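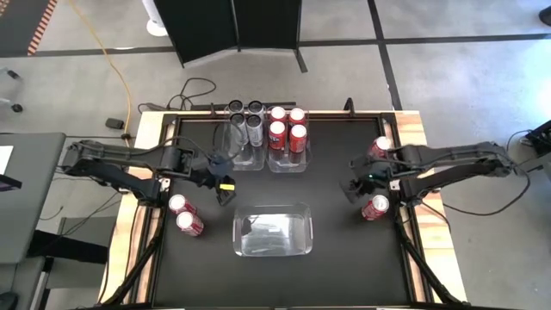 Two Arms and a Lot of Cans: the planner gallery

Tirnow is our planner for two-armed table work. It decides which arm picks up what, in which order, and how to stop the pair of them from shaking hands at speed. Most of the writing on this site is release notes, which are read by the people who wrote them and, on a good day, by one of those people twice. So we made a gallery.

The bench is at Drorkside, on a concrete floor that has met a fair amount of fizzy drink. The rest of the page is a line or two on each piece of the software that runs there, for visitors who would like to know what they're looking at without having to open the repository.

Last updated 16 May 2024.

The sorting job

Cans go into bins, red with red and silver with silver. A child of three can do it, and will do it faster, but the child does not write a log file.

Who takes which can

The first version of Tirnow gave each can to the nearest arm. That works very well until a can stands exactly halfway, at which point both arms were told it was theirs and both believed it. We now charge a small cost for crossing the centre line and a very large one for being in the same place as your colleague.

Seeing through the bins

Clear plastic is a lovely material if you are selling salad. For a depth sensor it is a rumour. The perception side, Seixas, no longer tries to measure the bins at all. It finds the rim, fits a known bin shape to it and takes the walls on trust. Shiny lids gave us a similar headache and got a similar answer: look for the circle, ignore the glare, move on.

Cans that nearly touch

Two cans side by side used to come back from Seixas as a single wide can, and the gripper would set off gamely to fetch it. The fix was to split any blob wider than one can and to ask again if the halves disagreed. They disagree less than they used to.

Filling order

Back row first, then forwards. Tirnow worked this out for itself after we had spent an afternoon explaining it in a config file. The config file is still there, and deleting it breaks the build.

Waiting properly

Each arm publishes the space it intends to use, and the other plans around it. If no path turns up within 200 milliseconds, the lower-ranked arm holds still and tries again. After 4 failed tries it backs off to its rest pose, which looks a good deal like sulking and is documented under that name.

Replay

Everything the arms are told is recorded by Zondbridge, our logging tool, and can be run again in simulation at any speed you like. We run 1000 shuffled layouts before each release. Layout 1101, kept apart from the rest, is the one with every can in a corner. It is in the test suite out of spite.

Known trouble

Cables are not in the collision model. The planner thinks both arms are wireless, and plans with the confidence you would expect. Cable modelling has been promised for September, without anyone saying which one.

The grip check also reads motor current alone, so a firmly closed hand and a hand with a can in it can look alike to the software. A patch is on the branch called grip-maybe.

Older galleries are in the archive, along with the release notes.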